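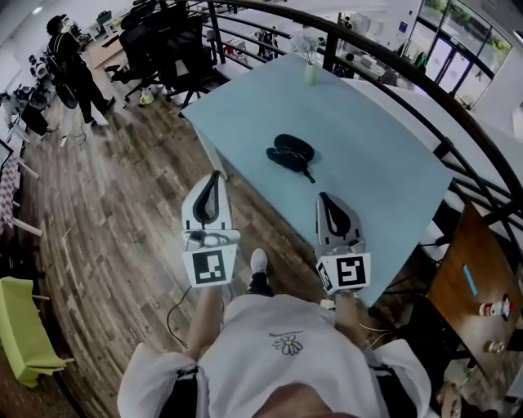 Ticket 346 – Left gripper loses its marker, pair 2, upstairs station
Opened by: Sharada Unnithan
Opened: 28 Oct 2020
Status: Closed (see last entry)
Equipment: Varma handheld pair, recorder running Clandix

Entry 1

Hi all, me again. The left gripper on pair 2 keeps dropping out. I'll be in the middle of a pickup at the blue table, everything's green on the Clandix screen, and then the left side goes gray for a second or two and comes back with the finger opening reading way off. The right one is fine. Same person holding both (me), same table, same light, so I don't think I'm doing anything weird with my left hand, although I'm right-handed and I suppose you never know.

What I've done so far:
Restarted Clandix. No change.
Restarted the recorder, full power off, counted to 30, power on. No change.
Wiped both markers with a dry microfiber cloth. Maybe a little better? Then it did it again on the next take.

The log line I get every time is "L: marker lost, holding last value" and then "L: reacquired". I've attached the log from this morning. It's long, sorry! 3,883 lines, and a lot of them are just the heartbeat.

Entry 2

Reply from Trusar support asked me for three things, so I'm putting the answers here as well in case somebody else gets the same request.

Firmware on both sides: they match. I read it off the settings page with each one plugged in by itself.
Does it happen with the gripper lying still on the table: no. I left it there through my coffee and it never dropped once.
Does it happen when the hand is moving but the fingers stay open: yes! Which surprised me. I'd been assuming it was the squeeze that did it.

So that pretty much takes the finger pads off the list. I'd been all ready to order new ones. I did look them over anyway and the left pad has no splits or flat spots that I can find, and it springs back just like the right one.

Entry 3

Support's next idea was the light. We've got those big windows and glass doors down past the railing, and when you stand at the end of the table and lift the grippers, one or the other can end up facing the glass. I tried it three ways: facing the railing, facing away from the railing, and facing away with the blinds down. Dropouts in all three. A few less with the blinds down, if I'm being generous, but I wouldn't swear to it in court.

I also turned the exposure on the left side down from 300 to 100 in Clandix (the units aren't labeled, can somebody fix that please) and the picture got so dark that it couldn't find the marker at all, moving or not. Put it back to 300. Please nobody touch that setting, it took me a while to remember what it was.

Entry 4

Swap test. I should have done this first and I know it.

I unplugged both grippers at the recorder and plugged left into the right port and right into the left port, each with its own cable. The trouble moved with the gripper. So the port's okay and the recorder's okay, and I can stop giving the recorder dirty looks.

Then I swapped only the cables, grippers back in their own ports. And the trouble moved with the cable!! Mostly. The right gripper started dropping out on the left one's cable, and the left one was better on the good cable but it still gave me a dropout every few minutes. So I think we've got two things going on at once, and that's why none of my earlier tests made any sense.

Entry 5 – the cable

Okay, the cable. It's the thin black one, and on the left side it comes down off the gripper and lies in a loop on the floor while you work. It gets stepped on. I've stepped on it, I've rolled a chair over it, and I'd bet lunch I'm not the only one. I held the plug end still and bent the cable a hand's width below the gripper and could make the dropout happen any time I wanted. Straighten it out, fine. Bend it, gone. Very satisfying after two days of guessing.

New cable is from the Clostell spares box, second drawer. It was the last one of that length, so I've put in a request for more. The old one I cut in half before binning it so that it can't sneak back into the drawer.

While I was at it I changed how it's run. It now goes up the arm and gets caught by a loop of hook-and-loop tape above the elbow, then over the shoulder and down the back to the recorder. You want enough slack to reach straight out over the table with your arm fully extended – check this before you start, not halfway through a take. If it tugs, undo the tape and feed a bit more through. Don't cinch it tight. I did that the first time and ended up pulling on the plug, and that's the very thing we're trying to avoid.

Entry 6 – the other thing

With the new cable in, the left gripper went from dropping out constantly to dropping out once in a while, and only when I moved quickly or set it down with a bump. Sent that to Trusar and they came back with one line: "check the mirror seat."

For anyone who hasn't had one of these apart, there's a little reflective piece sitting between the finger and the square marker, and it's held by a clip on each side. On the right gripper it doesn't budge. On the left one I could wiggle it with the tip of a toothpick. Not a lot, but you could hear it tick. One of the clips had lost its grip.

How I fixed it, step by step, because I couldn't find this written down anywhere:

Unplug the gripper first.
Lay it on a folded cloth with the marker facing up.
Ease the loose clip out with a plastic pick. No screwdrivers near the mirror please, it scratches if you so much as think about it.
Put in the new clip (same spares box, the tiny bag) and push until it clicks. It's a small click.
Try the toothpick again. If it still ticks, the clip's in backward. Ask me how I know.
Blow the dust off, don't wipe.
Plug back in and run the Clandix finger calibration: all the way open, all the way closed, five times, slowly.

Calibration failed for me the first time with "range too short". I hadn't closed the fingers all the way. Second try passed.

Entry 7

Ran it for the rest of the afternoon on soft things and light things, picking up off the blue table and putting down again, plus some deliberately rude shaking. Left side dropped out zero times. Right side also zero. Finger opening reads the same at the end as it did at the start on both.

Two leftovers that I don't want to lose:

The marker on the left gripper has one corner starting to lift. It's still reading fine and I pressed it back down, but it'll want replacing by February or so. Print it on the matte stock, the glossy kind is hopeless near the windows.

The right cable is the same age as the one I threw out. I bent it all along its length and couldn't get it to misbehave, so it stays for now, but I'd like it swapped when the new ones come in.

Entry 8

Cables came. Right one swapped, calibration run again on both sides, passed first time. Old right cable is in the drawer with a tag that says "works, spare only". Exposure is still at 300. Closing this one – if the left side goes gray on you again, reopen it here and please say whether you were moving or standing still when it happened.

Sharada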